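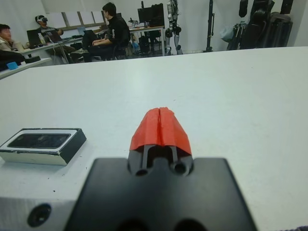 Will it take hours off anyone, came the question from our side before coats were even off, and could we have the answer first please and the tour after. Fair enough. Half the minibus had come for that and nothing else.

Visit to Birell, Jun 22, 2021. Notes typed up the same evening, sorry for the state of them. Corrections to me before the July meeting.

The answer, as given: no hours off anyone on the Celine project this year. Next year depends on orders. They wouldn't go further than that and I'd rather have it that way than a promise. It's written down in the project letter, which I've asked for a copy of. Not arrived yet.

For those not on the trip. Celine is the trial that puts a robot arm on the returns bench at Pons, sorting small parts out of the trays and into kits. Birell do the arm and the training of it. We do the trays, same as ever. 430 kits go out of Pons on a normal day, all by hand at the moment, and the bench has 16 people across the two shifts.

First impression – it's an office. I'd expected guarding and yellow lines and a hooter. White tables, desks, tall frosted windows, people sitting down. One of them with a white headset on, legs stretched out, leaning right back, laptops open on the desk. A humanoid standing up at the back, which got most of the phones out. That has nothing to do with us, we're getting one arm. Several people were dissapointed.

The gripper is smaller than I thought. Black, with two red-orange tips that meet in the middle. The tips are the bit that wears, and the bit we'd be changing ourselves. They passed a spare set round. Light, a bit rough to the touch. Change is meant to take a few minutes with a hex key and no call-out. We asked who does it at 2 in the morning. Whoever is bench lead, they said. So that's a new job for bench lead, and it isn't in the grade at present. Noted, underlined, will be raised.

How it learns. Somebody steers it through the job by hand, over and over, and the system keeps the recordings. They'd done 528 of these for the first tray type when we visited. Good ones and bad ones both get kept, the bad ones marked. What I hadn't taken in from the leaflet is that the next lot are supposed to be done by our own people. Bench staff, at Pons, in working hours. That's the part I'd like everyone to think about before July.

For: it's the people with the knack who'd be showing it. Nobody at Birell knows that the thin clips come out of the tray sideways or you snap them. One of ours pointed that out within a minute of looking at the demo and the engineer went and wrote it on the board.

Against: it's our knack. Once it's recorded, whose is it? Asked that straight. The answer was that the recordings belong to the project, and the project is Birell and the company jointly. No mention of the people doing it. There ought to be something in the agreement, a payment or a grade or at least a line saying it can't be used to measure anyone. They did say that last one was never the plan. Would like it in writing then, shouldn't be hard.

Demo was fine. Slow. It picked, it put down, it had a think, it picked again. One part dropped and it carried on as if it still had hold of it, closed on nothing, went through the whole motion to the kit box. Bit of laughing. The engineer was good about it and said this is what the checking step is for, and the checking step is a person. At 70 kits a shift, their figure for the first stage, it won't be racing anybody.

So what changes on the bench, as far as I could get it down:

The arm takes one tray type out of the lot. The dull one, the flat brackets. No argument from anyone there. Wrists will be glad.

One person per shift minds it. Clears jams, checks kits, presses the button. They called this supervising, we called it minding. Birell think it can be done alongside normal bench work. Those of us who've worked the bench think no, you can't keep your count in your head with that stopping every few minutes. Suggested they come and do a shift with us and see. They said yes to that quite quickly – two of them, some time in July.

Faults and stops get logged in Fakedis, same login as for the stock system. More screen work for whoever is minding. Couple of our older hands aren't happy with Fakedis as it is, and the text is tiny. Asked for a bigger screen at the bench. They'll look into it. I know what that means but I've put it down anyway.

Breaks. The arm doesn't have them. When minder goes on break, the arm stops, full stop, and nobody covers from the other bench. Birell agreed straight away and so did the manager who came with us. Please remember he agreed, there were nine of us listening.

Noise – not much. A whirr. Quieter than the tape machine.

Safety. It slows down if you get near it and stops if you touch it, so they say, and one of our party tried it with her forearm and it did stop. Still want our own assesment done at Pons, with our floor and our lighting and trolleys going past. Lab tables are nice and clear with loads of space round them, ours aren't. Where the bench ends up is still open too. If it goes by the fire door, as on the drawing, the trolleys can't turn. Said so. They hadn't known about trolleys.

Training was the bit that cheered people up. Anyone on the bench can put their name down to learn the steering, no need to be good with computers, and two of ours had a short go in the afternoon. Both said it was odd for a bit and then like using a claw machine at the seaside. One of them had a bracket in the box on her third try and is now unbearable. She's asked to be first on the list.

Not everyone was cheered up. On the way back there was a fair amount of talk about what comes after the flat brackets, then after that. I haven't an answer and Birell didn't either, or didn't want to give one. It's a fair thing to keep asking.

Lunch was sandwiches, decent, the veggie ones went first so order more if there's a second visit. Parking is terrible, minibus had to go round twice. Use the rear gate.

Still to come: copy of project letter, dates for the Birell pair to work a shift, something on who owns the recordings, bench lead grade. Sign-up sheet for the steering is on the canteen board, under the holiday chart. Pen's on a string, please leave it there.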